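Open day at Osel, Stedside

Posted February 20, 2026

Osel opened its Stedside building to visitors this month, the first time it has done so since moving there. I signed up through the mailing list and got a place in the second group of the afternoon. The tour was free and lasted a little over an hour and a half.

The building is at the far end of the industrial park, past the tile warehouse. Parking is on the left side only. Visitors sign in at a desk in the lobby, get a paper badge, and leave large bags in a side room. There was coffee. Groups were limited by the width of the hallway on the second floor, and ours was about as large as it could be without people in the back missing what was said.

Osel has 2600 square feet on two floors. The ground floor is storage, a machine shop and a packing area where outgoing arms are crated. The upper floor has the offices and the rooms where the robots are run. We started downstairs. The machine shop was not running during our visit, but the guide passed around finger parts at different stages, from the raw blank to the finished piece. The fingers wear out faster than anything else on the robot, and the company makes its own.

The next stop was the test bench for joints. A joint is clamped in place and turned back and forth under load for 300 hours before it goes on an arm. The log sheets are taped to the cabinet next to the bench – still filled in by hand, with a column for noise. One visitor asked why they don't use a microphone for that. The guide said they do, and the column stayed because people were used to it.

Upstairs, the first room belongs to a project called Dultik, which deals with small household and office items: sorting them, putting them in bags, taking them out again. It was the part of the tour I had come for. Rigid boxes of a known size have been handled by machines for decades. A soft item in a thin plastic bag is harder, since it changes shape as soon as it is touched, and clear plastic is difficult for a camera to pick out against a light background.

The robot has two arms and works at an ordinary table. Each arm ends in a gripper with two long black fingers. Along the back of the table was a row of clear bags, one of them with markers or pens in it, and nearer the robot was a zippered pouch with blue piping, a yellow sponge and a pink plush toy. The guide explained that the items are changed often so that the robot does not get too used to one set.

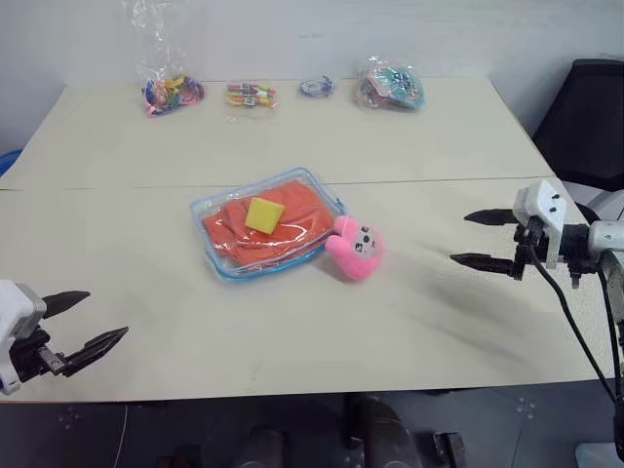

Soylu, which supplies the software side and had a person in the room for questions, takes a more careful view than the posters in the hallway. According to them, grasping a soft item is in decent shape, and the trouble starts when something has to go inside something else. A bag has to be held open by one gripper while the other one moves, and if the opening closes there is often no good way to recover except to set everything down and start over. They did not want to put a date on when that would be solved.

The questions after that were mostly practical. The robot is stopped by a button on a cord, and a staff member holds the cord during every run. The room does not need special lighting, although the blinds are kept at the same height from morning to evening. A practice block for one task is 100 attempts, and after each block someone looks through the failures before the next one begins. We were told that failures are sorted by cause, and that "slipped" is the largest group at the moment.

The second room upstairs was smaller and had a single arm on a rolling base, used for checking cables. Cables are moved through the full reach of the arm and then inspected for rubbing. There was less to watch, but a few people in our group who work in maintenance stayed behind and had to be called along to the last stop.

The tour ended in the break room with a short talk and a video of earlier versions of the grippers. The video was 5 minutes long and the sound was low – anyone in the back row would have had trouble following it. A printed sheet with the main points was on the tables.

A few notes for anyone planning to go. The stairs are steep, and the elevator is a freight elevator that staff have to operate, so ask at the desk when you arrive. Photos are allowed upstairs but not in the machine shop. Wear closed shoes, or you will be kept behind the yellow line on the ground floor. The next date goes out on the mailing list, and sign-up closes when the groups are full.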